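The Second Life of the Office Tower

Brukia takes apart retired desktop computers one at a time, and in an order that has hardly changed since the shop opened. Drives first, then memory, then the expansion cards, then the processor. The power supply stays in until the end because its cable bundles hold half of the other parts in place, and pulling it early leaves loose connectors lying across the board.

The shop occupies the ground floor of a former upholstery works. Machines arrive on pallets from schools, clinics and insurance offices, wrapped in film, usually without keyboards. Natália Ondrejka runs intake. Each tower gets a paper tag with a lot number, the weight, and a letter for the condition of the shell. A dented shell is still worth opening. A shell that has been stored in a basement with the side panel off usually goes straight to metal.

"You learn to smell a damp one," Ondrejka says. "The connectors go green at the edges, and after that you are testing for an hour to save a part that sells for the price of lunch."

The economics are thin. A business desktop that is seven or eight years old has little value as a whole machine, but its parts are standard enough to be resold to repairers who keep identical models running. In April the shop processed 300 towers in a single contract. Of those, 76 were good enough to be sold again complete after cleaning and a new drive. The rest were stripped.

Processors are the most profitable part per ounce and the easiest to ruin. The retention frame has to be released fully before the chip is lifted, and the lift has to be vertical. Any sideways drag across an open socket bends contacts, and a board with bent contacts is scrap. Brukia used to drop its pulled chips into foam. It now sets each one in a rigid holder, square side flush, so that it can be inspected and wiped without being handled by the edges a second time. The holders went through several versions under the working name Sison before the shop settled on one with raised borders, which keep a gloved finger from sliding under the chip.

Thermal paste is removed with alcohol and a lint-free cloth. Old paste turns chalky and can lock a heatsink to the chip firmly enough that a straight pull takes the processor out of the socket with it. The fix is to run the machine for a few minutes before disassembly, then twist the heatsink slightly as it comes up. For machines that no longer start, a hair dryer on the low setting does the same job.

Work surfaces matter more than visitors expect. A flat bench lets screws roll. A grooved metal bed catches them, and it also lets fixtures be bolted down where they are needed and moved when the next model comes in. The drawback is dirt, which collects in the grooves and has to be brushed out at the end of each shift. Ondrejka keeps a paintbrush cut down to stiff bristles for it. 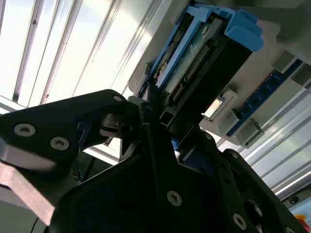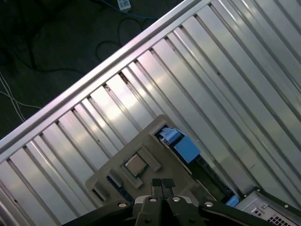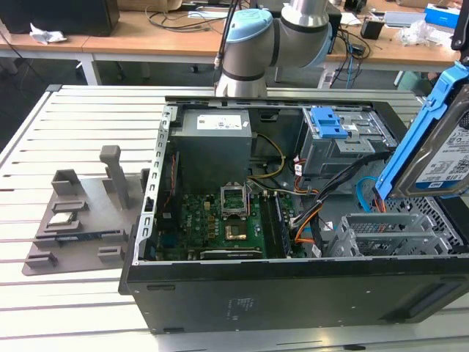 Drives are handled under a separate procedure, written by Radomír Pešek, who came to Brukia from a records storage company. He wants every drive out of the building or erased within 30 days of arrival, and he wants the serial number read from the drive itself, never from the paperwork that came with the pallet. The mounting hardware decides how quickly that goes. A drive screwed directly to a cage takes four screws and an awkward wrist. One in a plastic caddy, like the blue one holding the 1 TB disk beside the open Dell, leaves its cage without a screwdriver, and the label can be read before the two are separated. Pešek has the caddies saved and sorted by model. They weigh nothing, they crack easily, and buyers of complete machines complain when one is missing.

Erasure is done on a bench rack called Vundano, built from old power supplies and a secondhand controller. It overwrites each disk once and reads it back. Drives that fail the read are logged and drilled. The log goes to the customer with the invoice, one line per serial number, and Pešek signs each page by hand.

What remains is sorted by material. Steel shells are stacked flat and sold by weight. Aluminum heatsinks go in one bin, copper-based ones in another, and the mixed type has to be split with a press or sold at the lower price. Ribbon cables and power cables are kept apart, the latter having far more copper in them. Boards with a damaged socket are sent to Poto, a refiner that accepts lots of 100 kilograms and up and pays on assay, which can take six weeks.

Ondrejka would like to add laptops next year. Pešek is against it. Too many of them are glued shut, the batteries need their own storage, and the fixtures would have to be designed again from the beginning for every model. For now the pallets by the door hold towers, and the next lot is already tagged.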